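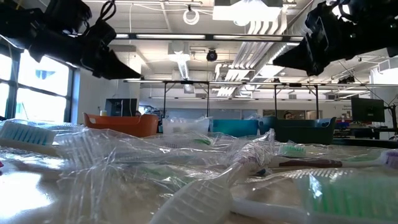

Two-gripper cell with wrapped toothbrushes on the table and sorting bins behind.

Report the Failures by Cause, or Don't Report the Rate
Laine Mets
08/11/2024

A single success rate is the least useful number in a manipulation paper, and it is usually the one in the abstract. I have written abstracts like that. I now think the habit does harm, and the toothbrush sorting work at our Gresbridge lab is my argument.

The task is simple to state. Two arms clear a pile of individually wrapped toothbrushes into bins. The policy is learned from demonstrations, 800 of them in the current version. We ran 536 evaluation picks in July. Each pick was logged by an operator who did not train the policy, and each failure was given one cause from a fixed list written before the runs began.

Clear film is a bad surface for a vision system. It glints under window light, it folds over the object, and its outline does not match the outline of the thing inside. A brush that stands up at an angle in its wrapper offers a good grasp on the handle and a poor one on the loose plastic next to it. Both can look the same to the network. When the fingers close on film alone, the item may still lift, and a scorer who checks only for lift will call it a success.

We had been that scorer. Under the old rule, a pick counted once the item left the table. Under the new rule, it counts when the item is released inside the bin and stays there. Changing the rule moved 45 picks from success to failure. The policy was the same and so were the recordings. Anyone comparing our earlier number with another group's would have been comparing two definitions.

Dzintra Grigaitė, who wrote the cause list, holds that the breakdown matters more than the rule. I agree with her. Film-only grasps call for different data. Collisions between the two arms call for a change in the planner. Late releases are often a gripper problem – worn pads, in our case – and no amount of training will fix them. A pooled rate hides which of these a group is facing, and the next group spends a season finding out again.

The usual objection is cost. Sekar Hidayat raised it in our own review: labeling causes by hand is slow, and two people will not always agree. Both points are correct. We had 3 operators label the same subset, and they disagreed most on picks where the film slipped and the arms touched in the same second. I would publish the disagreement as well. It tells the reader how far to trust the categories.

A second objection is that reviewers want one number. Give them one, with the scoring rule in the same sentence and the cause table on the same page. Raw logs should go in the supplement, including the runs stopped by hand.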